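首页 > 项目 > Rustad > 图集

Rustad 图集:遥控示教,排插开关

发布于 2020年11月4日
分类:示教 / 遥操作 / 桌面任务

Rustad 是 Granex 在 Flikville 工作间做的桌面操作项目,从今年3月开始。项目里的任务都是家里和办公室常见的小动作:拧瓶盖、拉抽屉、把杯子放回架子,还有这一页的按开关。每个任务先由人带着机械臂做很多遍,把过程录下来,再拿录下来的数据去训练。这一页放的是排插开关任务,附上操作时的一些记录。

任务说明

桌上放一个白色排插,六个插孔,每个插孔配一个带灯的小开关,端头另有一个大一些的总开关。操作者用遥控手柄移动机械臂,让夹爪尖端落到指定的小开关上,往下按,然后抬起。一次示教只按一个开关,按哪一个由程序在开始前报出来。

开关一按就会改变状态,所以每段录制要写明开始时和结束时各个灯的亮灭。我们早期漏了这一步,有一批数据事后只能靠看录像补标签,补得很慢。现在 Keris 的录制界面里有一栏必须填,不填就存不下来。

Keris 是我们自己写的遥操作软件,手柄、相机和机械臂的状态都从它这里过,时间戳也由它统一打。界面很简陋,左边是腕部相机,右边是外部相机,底下一行是夹爪开合的数值。

腕部视角

操作者大部分时间盯着腕部相机。它离目标近,开关的边缘和夹爪尖端能同时看见,对准主要靠它。缺点是夹爪本身会挡住一块,越往下压挡得越多,到最后几毫米时经常只能看见旁边的几个开关,要按的那个反而看不到。
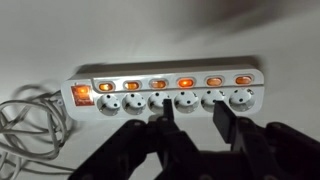

腕部相机视角:排插的开关灯全亮,夹爪两指伸在插孔前方。

手指是黑色的,和白色外壳反差大,找位置不难。麻烦的是白外壳放在白桌面上,排插的轮廓在腕部相机里很淡,光线稍亮一点,上沿就和背景混在一起。我们试过在底下垫深色的布,画面清楚了,但训练出来的模型换到没有垫布的桌面就找不准,后来把布撤了,统一在原桌面上录。

灯光也调过几次。开关里的橙色灯会在外壳和插孔里留下反光,曝光设得高时,亮着的开关会变成一团,看不出边框。目前腕部相机用固定曝光,压得比较低,画面偏暗一些,操作者习惯以后没有什么影响。自动曝光关掉了,原因是夹爪进入画面时整张图会忽明忽暗。

手柄和力度

手柄的平移比例设了两档。远处用快档,靠近排插后切到慢档,手移动一段,夹爪只走很小的距离。换档的按钮在拇指位置,新来的操作者常常忘记切回去,于是抬起后回原位要推很久。

我们没有给手柄装力反馈。按下去的力由控制器限制,超过上限时机械臂停住,屏幕上的数字变红。上限改过一次,第一版设得太低,开关按不到底,灯不变,操作者以为没对准,来回挪了好几次才发现是力不够。第二版调高以后正常,排插在桌上也没有明显滑动。

按的位置也有讲究。翘板开关要按它抬起的那一端,按在中间常常没有反应。腕部相机看不清翘板朝哪边,我们让操作者先从外部相机确认一遍方向,再下去。时间会多花一点,失败的录制少了很多。

外部视角

外部相机固定在桌子前面的支架上,位置用胶带在地上做了标记。支架被碰过几次,每次都要重新标定,标定板和说明放在支架下面的抽屉里。

外部相机主要看三样东西:夹爪高度,排插有没有被推歪,电缆有没有挡路。线比想象中容易惹事,有一次机械臂横移时勾到线圈,整个排插转了一个角度,那段录制作废。之后的规定是每录完一组,把线理到排插的一侧,离机械臂的移动路线远一点。

按开关的一刻,从外部相机看是机械臂几乎垂直下来,夹爪尖端收在一起,压在排插中段。
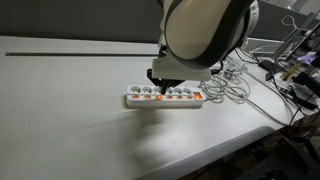

中间的两个开关最难示教。两端的开关旁边有空处,夹爪稍微偏一点也只是按空,中间的偏一点就会碰到邻居。误按的录制我们不删,单独放一个文件夹,标成失败,里面写明本来要按哪个、碰到了哪个。训练时这部分暂时不用,以后做错误恢复时会用到。

录制数量

这个任务的目标是500段有效示教,每个小开关的段数尽量平均。总开关不单独录。参加录制的操作者有3人,轮流坐,一个人连续录的时间不超过半小时,时间再长手会变得不稳,动作里多出很多没有意义的小抖动。

单段录制的上限是17秒,到时间自动停。大部分按一次用不到这么久,超时的多半是在排插上方反复对位。超时的段落由操作者自己决定留不留,如果最后按对了,我们倾向于保留,里面有修正的动作。

每段开始前排插的位置要换一下,左右挪、前后挪、转一点角度,都可以。排插两个方向都放过,总开关有时在左,有时在右。程序里的开关编号跟着总开关走,从靠近总开关的一侧数起,和画面左右无关。这一点在说明书里写得不够醒目,有人按画面从左往右数,数反了一整组,重新标过。

数据格式

每段示教存成一个文件夹,包括两路视频、关节角度、夹爪开合、手柄输入和一个文本说明。说明里写任务名、目标开关编号、开始和结束时的灯状态、操作者代号。操作者只用代号,不写名字。

视频和关节数据的频率不同,使用前要对齐。对齐脚本放在项目目录的 tools 下面,跑一遍会生成新的文件,原始文件不动。硬盘满过一次,现在录制前 Keris 会检查剩余空间,不够就提示。

训练方面先跑小模型,每2000步存一次,存下来的模型拿到桌上试。试的时候用的是同一个排插,摆放位置和录制时不同。对两端的开关,动作已经比较像样;对中间的开关,下压前会停顿,有时悬在上面不动。我们怀疑和示教里的停顿有关:人在对位时会停下来看,模型把停下来也学了进去。下一批录制会请操作者尽量在高处看好,下降的过程中不停。

常见问题

为什么不直接用程序算出开关位置再去按?
可以做,我们也做过一版,用来当对照。排插型号固定时它很可靠,换一个型号就要重新量。Rustad 想看的是同一套示教流程能不能用到不同的任务上,排插只是其中一个。

手把手拖动机械臂示教行不行?
行,3月那一批就是拖动录的。问题是人的手和胳膊会进画面,腕部相机里也经常看到手指,训练时要遮掉。换成遥控以后画面干净,代价是操作者需要练习,头几天录得很慢。

夹爪为什么不换成一根细杆?
细杆按开关更方便,但同一个夹爪还要用来拧瓶盖和拉抽屉,换来换去标定就乱了。按开关时把两指合拢,尖端够用。

排插通着电吗?
录制时通电,灯要亮着才能判断状态。插孔里不插任何电器,机械臂的动作范围也做了限制。结束后先按总开关,再拔墙上的插头,这两步由人来做。

能不能要一份数据?
这一批还在检查标签,检查完会放到 Granex 的下载页。拧瓶盖和拉抽屉的数据已经在那里,格式和本页写的一样,只是没有灯状态那一栏。

相关页面
Rustad 图集:拧瓶盖
Rustad 图集:拉抽屉
Keris 手柄设置说明
Flikville 工作间设备清单

返回图集列表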